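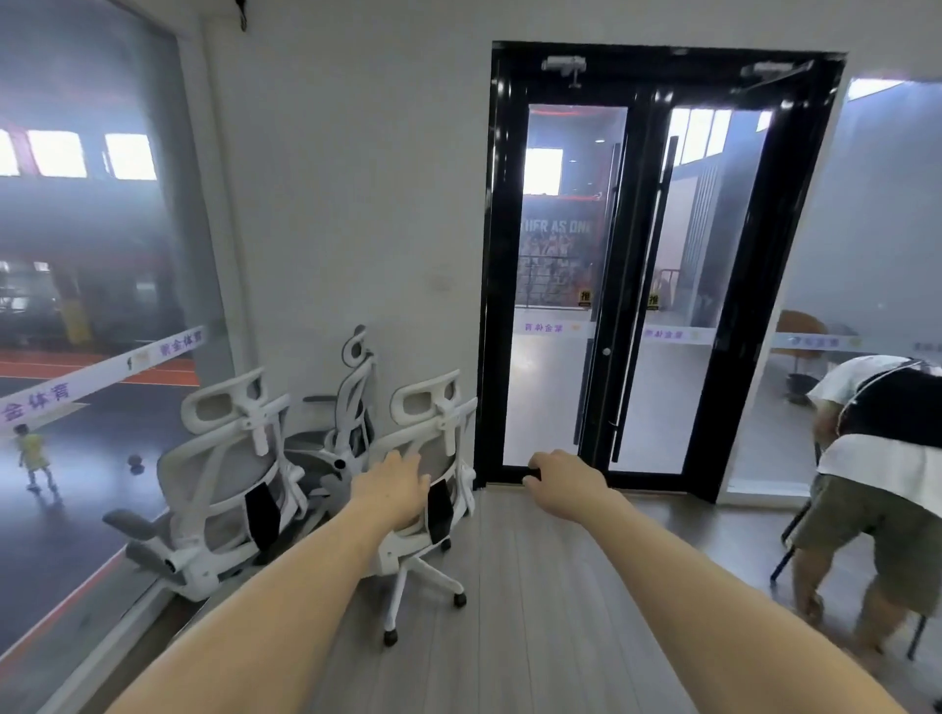 Hands free and out in front, chairs over by the wall.

Tidying up for the robot: tips for teaching it to move chairs

I love this job. Putting chairs back is the dullest chore in any building, and showing it to a machine makes you notice all sorts of clever little things your hands have been doing for years without asking you! These are my notes for anyone starting on furniture, whether you teach by hand with a head camera or drive the arms from the remote desk.

Keep both hands in view. When you wear the camera, it sees what your forehead sees, so tip your chin down a little more than feels natural. If your hands vanish when you reach for something low, take a step back and start the reach again.

Start with your hands empty. Hold them out, open, for a slow breath before you touch anything. Ritu Awasthi taught me this one and it makes the recordings so much easier to trim afterwards.

Pull sleeves up, or go short-sleeved. Loose cuffs hide the wrist, and the wrist is where all the good information is.

Pick one chair and stick with it. If they're bunched together, free the nearest one first and finish with it before you so much as brush the next. Changing your mind halfway makes a lovely muddle of the recording.

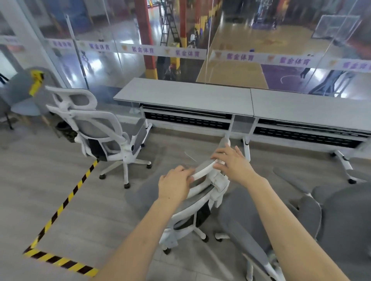
Johanna Danzer

Hold the headrest at both ends. On a tall office chair with a headrest like these, one hand near each end gives you steering as well as push. It's how I'd do it on the remote arms too -- two light holds are much kinder than one fierce one. Check first that the headrest doesn't slide up in your hands. If it does, go for the top of the backrest.

Tilt gently. A little lean towards you helps a caster over a seam in the floor, but keep it small and set the chair down before you let go.

Mind where the wheels are pointing. Casters like to swing round before they roll, and there's a small sideways kick when they do. Let it happen! Don't fight it with your shoulders. I used to do every chair in one smooth shove and the arms copied the shove beautifully and none of the waiting.

Look for cables. A thin white one on a grey floor is easy to miss, and casters will climb it or drag it along. Move it before you record, or go round it on purpose, every time, the same way.

Use floor tape as your finishing line. Choose which side of it the chair belongs on and say so in your notes.

Let go properly. Open the fingers, lift the hands clear, pause, and then turn away.

For the remote desk, set the speed to 30 per cent and leave it there for your first 11 chairs. It feels like wading through porridge, I know, but your grip gets so much steadier. And keep the bad takes in a folder of their own -- I go back to mine all the time.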